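# Two grippers, one tablecloth

*Notes from a conversation with the engineer who runs hand-tool trials at Wenley, Veltirstead. 7 March 2020.*

She has been comparing hand-held grippers since October, and most of that time has gone on two sets. One is the Penrose, with flat pads. The other is the Benix, which has curved black pads and is the one her group is using now.

"The Penrose is the easier one to learn," she said. "You pick it up and you can do boxes and bottles straight away. Cloth is where it lets you down. The flat pads push a fold along the table and you end up chasing it."

So far they have kept 538 recordings across both sets. I asked how many people had made them. Seven, she said, though one dropped out early with a sore wrist and his recordings were mostly thrown away. Weight is the complaint she hears most. The Benix is lighter at the front, but its trigger is stiff, and after six or so runs people start to squeeze late.

Each tool carries its own camera. She was unsure about this at first.

"I wanted one good camera on the head and nothing else. It sees both hands and it sees the table. What it doesn't see is the contact, since your own tool is in the way. The wrist view gives you that, and then it gives you the whole building as well, the lens is so wide."

They tried a narrower lens for a fortnight. The picture was cleaner, but the tracking suffered, and they went back.

The marker cubes at the base of each tool were another argument. A colleague wanted them smaller, to keep them from knocking together on close work. She kept the larger size. "If the head camera loses a cube, that run is no use to me."

The current task is a laid table: a plate, a bit of food and a checked cloth.

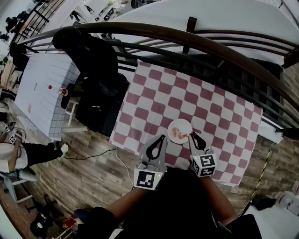

Head view, with both tools at the plate.

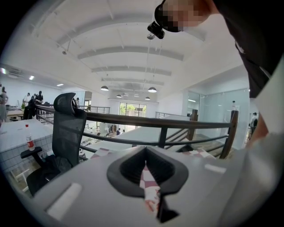

What she would change next is the trigger. She has asked for a softer spring, and for a stop that can be set for different hand sizes. The maker has sent one sample, which she thinks is too soft. "You close it without meaning to."

I asked whether the Penrose set would be sent back. She said no. It stays in use for rigid objects, and new people will still start on it for their first two sessions before they move over to the Benix. The next comparison is on battery life, and she has not decided how to run it.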